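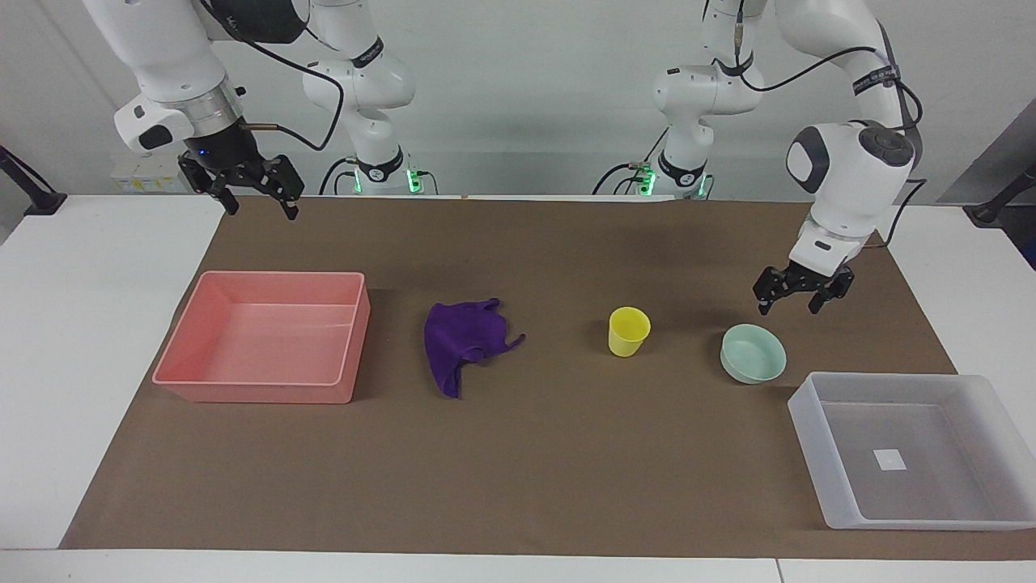

宋砚秋

双臂协作工作台操作规范第二次评审会会议纪要

会议时间:五月,下午二时至四时四十分
会议地点:Tukton实验楼三层会议室
参加单位:Troltville自动化实验室、Tian系统集成公司、Zokitz安全评估组
列席:实验室设备管理岗、数据质量岗
议题:审议《双臂协作工作台操作规范(征求意见稿)》,确定试行安排

一、上次会议事项落实情况

起草组报告,第一次评审会提出的修改意见已逐条处理,术语部分按集成公司的建议重新编排,“左臂”“右臂”统一以机器人自身方位为准,不以操作员或相机视角为准。由于固定相机从机器人对面拍摄,画面左侧为右臂,画面右侧为左臂,此前有标注人员混用,会议要求在规范正文第二章和标注手册中同时写明。

征求意见期间,共收到书面意见9条,其中安全评估组提出的两条涉及急停按钮位置,留待本次会议讨论。

二、关于工作台布置

会议审议了第三章“台面与物品”。讨论要点如下:

(一)台面垫材。同意继续使用棕色纸质垫。垫材应覆盖主要作业区,四周可露出白色台面。集成公司提出垫边不平整会影响物体边缘识别,建议改用硬质垫板。数据质量岗认为纸垫更换方便,成本低,且现有数据均在纸垫条件下取得,不宜中途更换。会议决定维持纸垫,增加“每班次开始前检查垫边,翘起或破损即行更换”一款。

(二)物品摆放。浅盘、碗、杯、布类等物品可在垫上自由布置,允许物品部分越出垫边置于白色台面上,但须全部处于固定相机视野之内。半透明托盘越出垫边时,与白色台面对比度较低,标注人员应放大核对边界。

(三)布类物品。紫色毛巾等软质物品,初始状态可为揉皱状,不要求铺平。每次复位应重新抖散后放下,避免连续多次呈现同一形态。

(四)标签。物品上的资产标签一律贴于内底,不得贴在夹爪可能接触的外壁及杯、碗口沿。现有托盘内底的白色方形标签符合要求,可继续使用。

三、关于机械臂待机与启动

会议审议了第四章。经讨论,形成以下意见:

(一)启动前,双臂夹爪应处于张开状态,停于垫面上方,不得与任何物品接触。夹爪与下方物品的最小净距,原稿为50毫米,安全评估组建议提高。会议决定改为70毫米,以物品最高点计算。

(二)底座指示灯为绿色时,方可下达运动指令。操作员须分别确认两个底座的指示灯,不得以一侧状态推定另一侧。

(三)线缆管理。腕部至底座的外露线缆应留有余量,形成的弯弧不得垂入物品摆放区。集成公司说明,右臂外侧线缆弯弧较大,属正常余量,但应列入每日点检。会议同意,并要求点检表中对左、右臂线缆分栏填写。

(四)双臂交叉作业。左、右夹爪同时进入垫面中部时,运行速度应降至低速档。低速档的具体数值由集成公司测试后另行提交,本次不列入正文。

四、关于急停与人员进入

安全评估组提出,现行布置下急停按钮设在操作员右手侧,单人值守时可行,双人值守时另一人不便触及。会议同意增设一处,两处按钮应相互独立。

操作员伸手进入垫面区域调整物品前,必须先暂停双臂并口头确认。有代表询问单臂停机、另一臂仍处于待机时可否进入,会议明确不可。该条文字由起草组修改,去掉原稿中“原则上”三字。

五、关于记录与留存

数据质量岗报告,试用期内共完成操作记录453次,按征求意见稿的检查表复核,合格381次。其余记录的主要问题为复位后未重新拍摄初始画面,以及左右臂方位填写错误。会议认为,两类问题均可通过修订检查表解决,不需另立条款。

不合格记录不得删除,应单独归档并注明原因。相机位置如有变动,须重新标定,变动前后的记录分开存放。

六、会议决定

1. 规范修改稿由起草组在六月内提交,经三方书面确认后试行,试行期三个月。
2. 试行范围限于Tukton实验楼现有双臂工作台,暂不扩展至其他台位。
3. 急停按钮增设由Troltville自动化实验室负责,完工后由Zokitz安全评估组现场验收,验收前不安排双人值守班次。
4. 低速档测试报告由Tian系统集成公司负责,与规范修改稿一并提交。
5. 标注手册同步修订,由数据质量岗负责。

七、未决事项

夹爪指面磨损的更换标准,各方意见不一。集成公司主张按累计抓取次数更换,设备管理岗主张按点检结果更换。会议未作决定,请双方各提供书面依据,下次会议再议。

纪要如有异议,请于收到后五个工作日内书面反馈起草组。

分送:参会各单位,列席岗位,存档一份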